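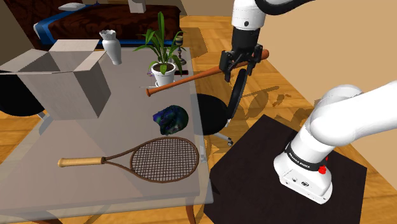

Bitel publishes first results from Arkier household chore trials

June
By Domenica Ortner, Bitel press office

HARNHAM – Bitel has released the first results from Arkier, its programme testing whether a robot arm can do ordinary tidying in a home. The short answer is that it can do parts of the job, in simulation, and is not ready to be sold to anyone.

The trials covered 17 chores, among them clearing a table, putting sports kit into a box and moving objects without disturbing a plant or a vase nearby. All were run in computer-rendered rooms using a simulated Franka Emika arm with a two-fingered gripper. Across 3,566 attempts, the control software, called Kos, did best with rigid objects that have an obvious place to hold. A baseball bat is a good case. A tennis racket lying flat on a glass table is harder, as the gripper has to get under or around a thin edge. Crumpled cloth gave the most trouble of all.

"People ask us when they can have one to tidy the spare room," said Domenica Ortner, who wrote the report. "We don't have a date. Picking up a bat is fine. Getting it into a box without hitting the vase on the way is where we still lose a lot of attempts."

Failed attempts were sorted by cause. In 389 of them the arm had a sound grip but struck something else on the table while moving. Bitel says this group will be the main subject of the next round of work, which starts with long objects and crowded tables.

The company also looked at shop-floor tasks, such as emptying a delivery carton on to a shelf. These went better than the household ones. Stock tends to come in the same shapes and is put in the same places, while a bedroom or study may hold almost anything.

Each chore took up to 2 minutes of simulated time. Bitel has not compared this with a person doing the same work, and the report makes no claim about cost.

Tests on a physical arm will follow at the Harnham workshop. The full report, with the list of chores and the scoring rules, can be requested from the press office.

Comments

marrowfat
So it can't fold a towel. Call me when it can fold a towel.

J. in the stockroom
Would be interested in the carton results on their own. Ours arrive half crushed, does the report cover that?

Pilchard22
Glad to see the failures given a number for once. How many of the bumps were with the vase?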